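Looking after deck towels, cloths and cushion covers on a day charter boat

Salt is the main problem with any fabric used on board. It draws moisture from the air, so a towel that has dried with salt in it will feel damp again by evening and will mark varnish if left folded on it. Rinse in fresh water before anything else. A bucket is enough for a few items, and two short rinses remove more salt than one long one.

Rinsing on board

Use the transom shower at low pressure. Wring by hand, shake once to leeward and peg on the guard rail with the fold over the wire. Do not peg to the jib sheets. On the Pisau we carry 30 pegs in a mesh bag tied to the pushpit, and the bag is rinsed with everything else.

Stains from the snack table

Vermouth: blot, then cold water with a drop of washing-up liquid. Leave for 5 minutes and rinse.
Cava: cold water only, the same day. It dries clear and yellows later.
Olive oil: cover with cornflour, brush off after an hour, then wash warm.
Sun cream: treat as oil. Avoid bleach, which can turn the mark orange.

Washing ashore

Wash towels at 40 degrees, or 60 if the label allows it, with half the usual detergent and no softener. Softener leaves a coating and the towel stops absorbing. Cushion covers go in at 30, zips closed, inside out. Strong colours are washed separately for the first few loads - a new red cloth will tint a full set of white towels.

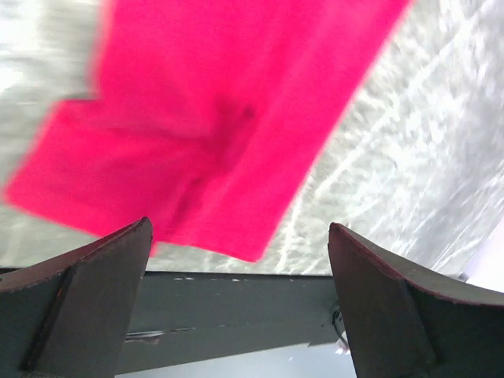
Page last changed: September, by Leire Salcedo

Drying and stowing

Dry in shade where possible. Direct sun at midday fades pinks and reds first, then blues. Shake each piece out hard before folding, to lift the pile and get rid of lint. Fold in thirds, then in half, and stow on edge in the locker so that air can pass between them. A locker without a vent needs its lid propped open overnight in harbour.

If a locker already smells, empty it, wipe down with one part white vinegar to four parts water, and leave open until fully dry. Do not use vinegar on bare aluminium or on marble worktops.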